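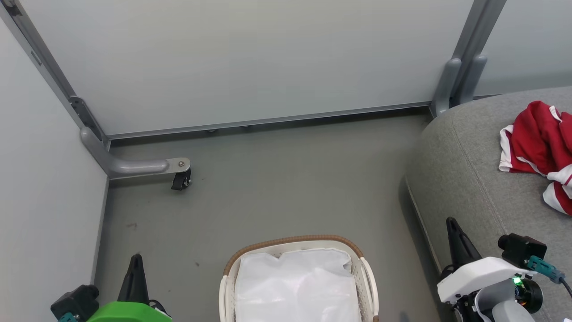 Surely you just run a load whenever the basket is full, one reader of the first edition wrote to me, and why would anybody need a chapter on it? Fair enough! I had the same thought when I sat down to write the thing, and then it grew to twice the size of the chapter on warehouses.

Chapter 6
Batches: How Much to Do at Once

"Whenever the basket is full" is already a rule, and a pretty good one. It tells you when to start, it tells you how big the job will be, and you don't need a calendar to follow it. People who run bakeries, print shops and blood labs use the same kind of rule every day, only with fancier names. In this chapter we'll call it a fill rule. Its cousin is the clock rule, where you start at a set time no matter how much has piled up. Most of what follows is about picking between those two, or mixing them.

I learned about batches the hard way, at a summer job with Ketilsson, a commercial laundry on the edge of Dredotgate. They did sheets for small hotels and table linen for pretty much everybody else. My first July there we ran strictly by the fill rule. A washer didn't start until it was loaded to the line, and the boss was very proud of how little water we used per napkin. The trouble was the odd stuff. Colored tablecloths came in slowly, a few at a time, and they had to be washed apart from the whites, so they sat and sat while the white loads went sailing past them. 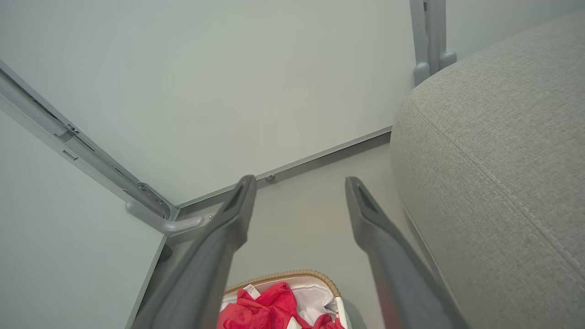 By the time the colors finally made a full load, some restaurant in Flunorholm had been on the phone twice asking for its tablecloths. We'd saved a little water and annoyed a good customer, and I was the one who had to pick up the phone. (I still don't like phones.)

So there are two costs pulling against each other, and you'll meet them in every section from now on. The first is the setup cost, meaning whatever you pay each time you start a batch, large or small. Water, soap, the walk down to the basement, the nine minutes it took us to rinse out the big machine between colors and whites. The second is the waiting cost, which is what it costs to have things sitting around unfinished. Big batches spread the setup thin but make everything wait longer. Small batches get things moving and then eat up your day in setups.

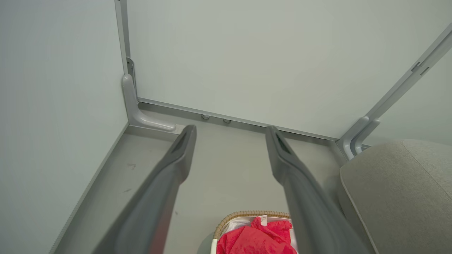 When the setup cost is high, you lean toward bigger batches, and when waiting hurts, you lean toward smaller ones. You knew that already, I'm sure. What you may not have a feel for yet is how far to lean, and that's where a bit of arithmetic comes in. Nothing scary, I promise! If you got through the square roots in Chapter 2 you have all the math you need.

Our main worked problem comes from Vuvico, a company that rents out work uniforms. They handle 974 shirts in a normal week, in 6 colors, and every color change means stopping the line. We'll start by pretending all the shirts are the same color, get an answer, and then put the colors back in one by one and watch the answer fall apart. I like doing it that way around because the easy version sticks in your head, and you can see which piece of it broke.

Before you go on, grab some paper and write down one job you do in batches at home. Dishes, email, groceries, whatever you like. Note what you pay each time you start and what gets worse while you wait. Don't worry about numbers yet, plain words will do. Keep the page handy, as you'll be using it again in the exercises for Section 6.2.

6.1 What a Setup Really Costs

Let's go back to those nine minutes of rinsing. It's tempting to multiply by the hourly wage and call it done, and for a small shop with idle machines that isn't far off. But our big washer at Ketilsson was busy from six in the morning until closing, so every minute of rinsing was also a minute of washing we didn't get.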